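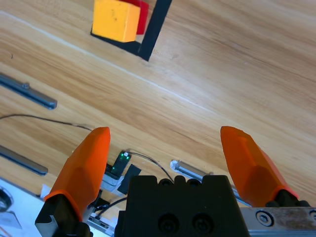 Ladard two-finger gripper: a long review, with a fault in the middle of it

I've had the Ladard on my bench since December and I'd been meaning to write it up for ages, so do put the kettle on (I go on a bit, as regular readers will know).

First, the nice part. The orange fingers are lovely things, all facets and slope, and they open wonderfully wide. My test job is a humble one: pick up a coloured block from a taped corner on a wooden table, put it down somewhere else, and do it all again. For 302 cycles it behaved beautifully and I was ready to give it full marks and go to bed.

Then it let go. The arm was on its way up with a block when the fingers simply opened, all the way, and the block came down with a clack and rolled off towards my tea. No warning, no error on the screen. I ran it again and it did the same thing 12 cycles later, and after that it was hardly worth calling it a gripper at all.

It took me two evenings to find the cause. The connector on the gripper's lead had worked itself slightly out, and whenever the wrist turned far enough the signal dropped for a moment. Fair enough, leads come loose! What I can't forgive so easily is that this gripper treats a lost signal as an order to open. My old Tralitz holds its last position and sulks until you reset it, and I'd much prefer a sulk. A little block is one thing, but I know people who carry glass with these.

Akinyi Lema at Brunner, where I bought mine, was kindness itself on the phone. She sent a locking clip the next morning and told me which setting to change so that it holds on a fault (it's on page 8 of the manual, under "Idle", where I would never have looked). With both done I haven't had a drop.

If you're buying one, change that setting before you lift anything, and keep your fingers clear while you test it. Cuditz sell a similar model for a bit less, though I haven't tried it yet.

Three stars out of five, and I'm still rather fond of it.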